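Can a machine sweep the sidewalk yet? Mirkeo's lead engineer says partly

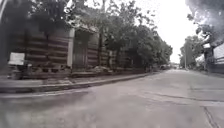
Photo: Joana Moreira

Quyên Tôn has spent most of her working life on drive systems for floor scrubbers. Since April she has been in charge of outdoor work at Mirkeo, which builds machines for the chores a small shop or a household does at its own front door: sweeping the walk, clearing leaves, carrying out the trash. Asked whether those chores can be handed over, she divided them up before answering.

"Sweeping a flat surface is solved," she said. "Sweeping a particular street is a different job. The surface changes, there is a curb, there are trees dropping things on it all day."

A long, straight stretch of pavement is the easy part, in her account. Seams and cracks in concrete cause little trouble for the wheels but hold grit, and the current brush passes over most of it. A person with a broom sees the line of dirt and changes the angle of the stroke. The machine repeats the same stroke.

The curb is harder. Mirkeo's sweeper, the Telard, can follow a curb on the road side or on the sidewalk side, but it can't climb from one to the other. The company tried a version with larger wheels and dropped it when the added height moved the brush too far from the edge.

"You gain the step and lose the gutter," Tôn said. "The gutter is where the leaves are."

Overhanging trees bring a second problem. Position fixes from satellites get worse under a thick canopy, and the sweeper falls back on its cameras and wheel counts. Lợi Văn, who runs the field tests, said the error is small on a short frontage and grows with distance. Walls with a repeating pattern, such as painted stripes, make it worse.

"One section of stripes looks like the next section of stripes," Văn said. "The software matches the wrong one and believes it has moved when it hasn't. A doorway or a pillar helps a lot. We look for those first."

The last test series covered 413 runs. A run counted as complete only if no one touched the machine between start and finish. Văn would not give the completion rate, which is still being checked, but he said leaves and dust were rarely the cause of a stop. Heavier material was. The Telard classifies broken concrete, stones and bagged waste as obstacles and goes around them, leaving an unswept margin on every side.

"A shopkeeper would pick up the pieces, put them in a bucket and then sweep," he said. "That is two tasks, and we do one of them."

Mirkeo has a separate arm under development at its Wetley workshop for the picking up. It can lift a brick from a bare floor. Picking one from a heap is less reliable, as moving one piece shifts the others, and the arm has to stop and look again after each lift. Tôn put the time at several minutes for a pile that a person would clear in one.

Kumudini Haque manages a row of shops on Sarpong, where two of the sweepers were tried. She was satisfied with the routine work and less so with the supervision it needed.

"It did the walk every morning at six and did it well enough," Haque said. "Then it would stop at a hose or a box, and someone had to go out. If I have to send someone out, that person could bring a broom."

Tôn did not dispute this. She expects unattended sweeping of level frontages to be practical before anything involving steps, gates or loose debris, and she declined to give a date for the second group. The next version will have a stiffer side brush and a revised method for matching walls. It will still not climb the curb.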